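Right, the new Kellen album has been out since breakfast and I've played it three times, so you're getting a thread. It's called Estholm, it's their third, and I love it to bits.

1/ If you only know Kellen from the single that was all over student radio, start with track two, "Holroyd". Big daft guitar riff, handclaps, a chorus that turns up before you've got your coat off. I had it on repeat at the bus stop and missed a bus!

2/ The last record was a bit buttoned-up for me. Lovely songs, but every drum sounded as if it had been ironed. Estholm is much looser. You can hear amps buzzing, someone coughing before "Low Water", a piano pedal squeaking all the way through "Margins".

3/ Baiba Sakalauskas is on bass now and oh, what a difference. Listen to the second verse of "Ferry Money", where she wanders off up the neck and the whole band sort of follows her. She sings lead on one song too (track seven) and I'd happily take a full album of that.

4/ It's 46 minutes long, with the slow ones mostly on side two. I was worried about that on paper. Then "Margins" goes straight into "Paper Boats" without a gap and I stopped worrying.

5/ One grumble: "Switchboard" fades out just as it's getting good. The live version goes on for ages, with a proper racket at the end, and I wanted that racket.

6/ Vinyl people: Daltico are doing a first pressing of 300, with a lyric booklet and a different running order on side two. Mine's ordered. The download comes with two demos, and the "Ferry Money" one is just voice and a cheap drum machine. Gorgeous. 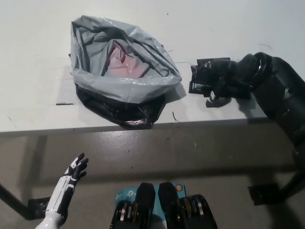
7/ Back to the songs. The closer is called "2,361" and I've no idea what the number means. Miles? Days? A door code? The last two minutes are all harmonies, four voices stacked up, and I got a bit wobbly on the stairs at work.

8/ They're touring in May, 18 dates, mostly small rooms. I've got a ticket for the second night and I'm trying to talk my sister into coming (she likes the handclaps).

9/ Favourites so far: "Holroyd", "Ferry Money", "Paper Boats". Ask me again tonight and it'll be a different three. Tell me yours!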